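We ran the Orness classroom weather kit with our two fourth grade groups for most of a term, and I promised the other science leads I'd write it up while I still remember what annoyed me. Short version – I like it a lot, and I'd buy it again, but not for the reasons on the box!
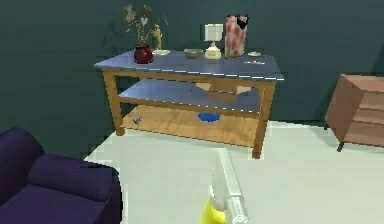 Issue 81

So, what do you get? A rain gauge, a wind vane, a little spinning anemometer, a thermometer that talks to a base unit indoors, and a stack of record cards. The base unit is the star. It keeps 3229 readings before it starts writing over the old ones, and the kids got weirdly competitive over who got to download them after lunch. Ionuț Ciobanu's group even made a paper chart that ran the whole length of the hallway.

Setup took me one long afternoon. The instructions jump from step four to the troubleshooting page and back again, and the wind vane has a tiny screw that you will drop in the grass (I did, twice). Do that part indoors over a tray. Once it was up on its pole by the bike racks it stayed up, even through that nasty windy stretch in March.
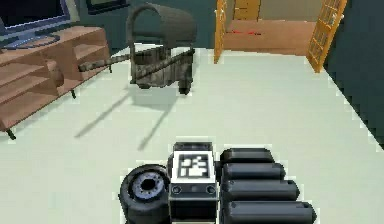 Honeylyn Samonte, Science Lead, Flutby Elementary

The record cards are the weak spot. They're pretty, but the boxes are way too small for nine-year-old handwriting, and there's no room to draw clouds, the one thing every single kid wants to do. Bok-nam Ki made us a bigger version on the office copier and we never went back. If you already own the older Purnar set, keep those cards, they're much better.

The lesson book is good, though. There are 6 full lessons, and the one where pupils guess tomorrow's weather and then have to defend it in front of everybody was the loudest, happiest hour I've had all year. We did it on a Wednesday and they were still arguing at pickup.

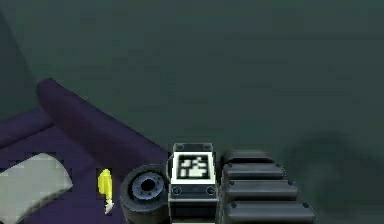 The cloud color lesson is the one I'd change. It asks the class to match the sky to a printed strip, and the strip goes from white to plain gray with hardly anything between, so half my kids ended up shouting "none of them!" at the window. I had much better luck having them name colors from things indoors first. A dark gray-green like the big flat surface here is pretty close to what they told me a storm sky looks like, and the deep purple of that sofa is what one girl swore she saw at sunset. After that they wrote proper sentences about the sky, with real color words in them.

Price-wise, we paid $353 with the spare sensor, and I'd get the spare. Batteries went faster than I expected, so put a pack in your drawer. I still want to try the Mthembu kit next to it before we order for fifth grade, and if anybody has one I could borrow for a couple of weeks, please come find me in room 6.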